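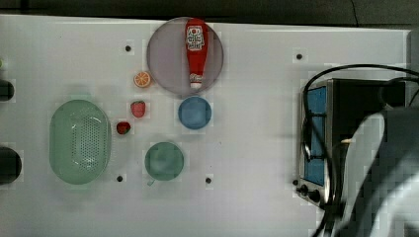
星期二 餐具整理与台面归置

上午八时四十分到岗，先行开窗通风，随后查看昨日交接簿。交接簿载明三项未结事宜：一为滤水器皿与盘类混放，二为调味品归位不一，三为白色台面之使用规则尚无成文。本日工作即依此三项展开，兹逐项记录，以备本学期后续查考。

本人负责Direo生活教育中心食育教室之日常器具管理，到任已有两个学期。教室所用器具，多数系Flururano分部迁址时一并移交，少数为历年零星添置，来源不一，颜色、尺寸亦不成套。移交清单列有器具900件，当时只分“瓷”“塑”“金属”“其他”四类，既不载颜色，也不载尺寸，查找颇为不便。教务处去年已要求重新分类，因课程密集，至本学期方得以着手。

九时许，先处理白色台面。该台面色浅而平整，面上有黑色小圆孔，器具摆放时须稍加留意。较大的盘子压于孔上并无妨碍；小件果蔬则以避开孔位为宜，擦拭亦较省事。以往各班使用此台面时，物品随到随放，课后收拾者往往不知何物应归何处。本日试拟之规则甚简：同类相近，盘在中，滤器在侧，果品置于二者之间，不与调味品相叠。

台面上现有物品，依此逐一核对。居中偏上者为半透明大圆盘，灰中略带紫色，于登记簿中拟称“灰紫大圆盘”。此前各人称呼不同，有称“灰盘”者，有称“紫盘”者，亦有径称“透明盘”者，三种名称在旧簿中均可见到，曾使人误以为是三件不同器物。今后统一称谓，旧簿中相应各处以铅笔注明，不作涂改。

大圆盘上横卧番茄酱一瓶，红瓶白盖，贴白色标签。番茄酱不应列入盘类，亦不应长期置于盘上，此点与交接簿所载第二项直接相关。调味品之正式存放处为北墙吊柜第二层，本无疑义，问题在于取用者习惯顺手放于最近之器皿上。本人以为，规则宜写明“用毕归柜”四字，不必另设处罚条款。瓶身卧放抑或立放，亦曾有过讨论。本室意见为：柜内一律立放，瓶盖朝上；上课期间在台面暂放，可从各班之便。

大圆盘下方为浅蓝色小圆盘，盘身较浅。此类小盘用途最广，低年级分取水果、中年级盛放切配小料，均以之为主。浅蓝与灰紫两色相邻，辨认毫不费力，故拟将“以颜色区分大小”列为盘类管理之基本办法：灰紫归大盘，浅蓝归小盘。其余颜色另行登记，暂不强求一致。若为求整齐而将可用之物弃置，殊不合本中心节用之旨。

左侧为浅绿色椭圆沥水篮，篮底有成排细孔。沥水篮之归类，历来最有争议。旧清单将其列入“塑”类，与水杯、量匙同处一栏；厨房组则主张归入“洗涤用具”，与刷子、抹布同柜。本人查阅历次借用记录，见借用沥水篮者，十之八九同时借用盘子，而极少借用刷子，据此拟将其单列为“滤沥器皿”，存放于盘架旁侧之矮格，长边顺放。矮格深度足用，午前已试放一次，取出放入均属顺手。

绿色杯子亦在台面，与沥水篮同属绿色系。杯类本日不在整理范围之内，仅记其名，留待星期五前另行处理。

果品部分，台面有橙片一，草莓二。两枚草莓大小不等，小者颜色较深，靠近沥水篮一侧。食育教室向例以橙与草莓作为“颜色与形状”一课之主要内容：橙片可见果瓣排列，草莓则带绿色萼片，低年级学生观察时言语最多。教案中原写“水果若干”，表述过于宽泛，各班准备不一，有备香蕉者，有备葡萄者，课后交流遂难以对照。本日已将教案相应处改为“橙片、草莓”，并注明草莓须保留萼片。

十时三十分，Vilja Kauppinen老师到室，商谈下周课程安排。Kauppinen老师负责中年级食育课，对器具之使用素来细致，所提意见共有数条，择要记录如下。

其一，沥水篮若置于台面左侧，惯用左手之学生取放果品时，肘部易与篮沿相碰。其所带班级学生31人，惯用左手者虽属少数，仍应顾及。本室采纳此意见，规则中“滤器在侧”一句不写明左右，由任课教师视学生情况自定。

其二，半透明盘置于白色台面上，色调相近，后排学生看不甚清。Kauppinen老师建议于示范时改用深色盘垫。本室现存深色盘垫数量有限，且有一部分边角翘起，不甚平服。此事已记入待购事项，型号拟参照Stiletti目录中之圆形盘垫，待报价到后再议。

其三，番茄酱一类调味品，是否可于教师讲解时先行放置台面，待讲解结束再收入吊柜。本人答复：可以，但以一瓶为限，且应放于盘外，以免学生误认调味品为摆盘内容之一部分。Kauppinen老师对此表示同意，同时提出，中年级有一课专讲“盘中应有何物”，届时反需将瓶置于盘上，供学生辨别是否得当。此属教学所需，规则中已添“教学另有安排者除外”一句。

会谈历时不久，言及标签字体大小时稍有分歧。本人主张用小号字，以保持柜面清洁美观；Kauppinen老师认为低年级识字未久，字号宜大，最好附颜色圆点。二人各写样签一枚，贴于盘架两端，待两周后征询各班意见，再作定论。

午间教室不开放。本人利用此段时间抄录旧簿。旧簿纸页泛黄，字迹出自多人之手，有以“只”计盘者，有以“个”计盘者，也有一页通篇不写量词。抄录时一律改作“件”。翻至借用记录最末一页，见累计借用次数为2,646，系前任管理员以红笔所书，字迹端正，旁有一小行注语：“沥水篮常在外。”读之颇有同感。沥水篮借出后往往最迟归还，其原因旧簿未载，本人亦不便揣测，惟拟于借用单上增设归还时间一栏。

下午一时三十分，开始制作标签。本日先制8枚，分别对应大圆盘、小圆盘、沥水篮、杯、量匙、砧板、夹子及调味品。标签底色用白，文字用黑，调味品一枚另加红色边线，以示区别。胶带系Tomić文具店所购，黏性尚可，惟撕取时易卷曲，制作第三枚时因此重写一次。标签位置统一定在格架前沿正中，不贴于器皿本身，便于洗涤，也免得年深日久留下胶痕。

二时四十分，财务室来电，询问上月洗涤用品报销单据一事。已答复单据于上周送出，对方表示再行查找。此事与整理无涉，附记于此，以防日后追问。

三时整，低年级两名教师带领学生来室参观格架。本人简要说明灰紫盘与浅蓝盘之别，并请学生自行指出沥水篮应放何处。多数学生指向矮格，有一名学生坚持认为沥水篮应与草莓放在一起，理由为草莓要洗。此说从学生角度看甚为合理，带班教师当场予以肯定。本人亦觉可取，已于规则草稿“果品置于二者之间”一句之后补写：“草莓等需清洗之果品，宜靠近沥水篮。”

参观结束后，继续修订规则草稿。现将定稿前之文字抄录如下，供明日复核：

白色台面用于观察、摆盘及分取，不作切配之用。
盘类置于台面中部，大盘在上，小盘在下，盘与盘之间留有余地。
沥水篮置于台面一侧，左右由任课教师决定。
果品置于盘与沥水篮之间，草莓等需清洗之果品，宜靠近沥水篮。
小件物品避开台面圆孔。
调味品用毕归柜，教学另有安排者除外。
课后由最后使用之班级擦拭台面，并于簿上签名。

关于“不作切配之用”一条，尚有斟酌余地。橙片须先切成方可使用，若台面不得切配，则应于何处切？本室另有木质砧板台一张，位于水槽右侧，足敷使用，然其高度较高，低年级学生不便近前。目前办法为由教师在砧板台切妥后端至白色台面。中年级是否可自行切配，须由教务处与任课教师商定，本室不作规定。

四时二十分，将规则草稿送教务处收件格一份，自留一份，夹于交接簿内页。送件途中遇维修人员，顺便询及吊柜铰链松动之事，对方答称星期四前可到室查看。铰链共有两处松动，均在第二层，即存放调味品之层。维修期间，调味品须暂移他处，拟借用杯架下层，移动前后均须登记。

本日待办未毕者，计有：盘垫询价；杯类归置；借用单增设归还时间一栏，并交印；教案电子本与纸本之同步修改。其中教案一项，纸本已改，电子本因密码更换未能登入，明日向信息组申请。

五时离岗前，关闭门窗，检查水槽龙头及电源。钥匙交值班室，簿册锁入右手第一抽屉。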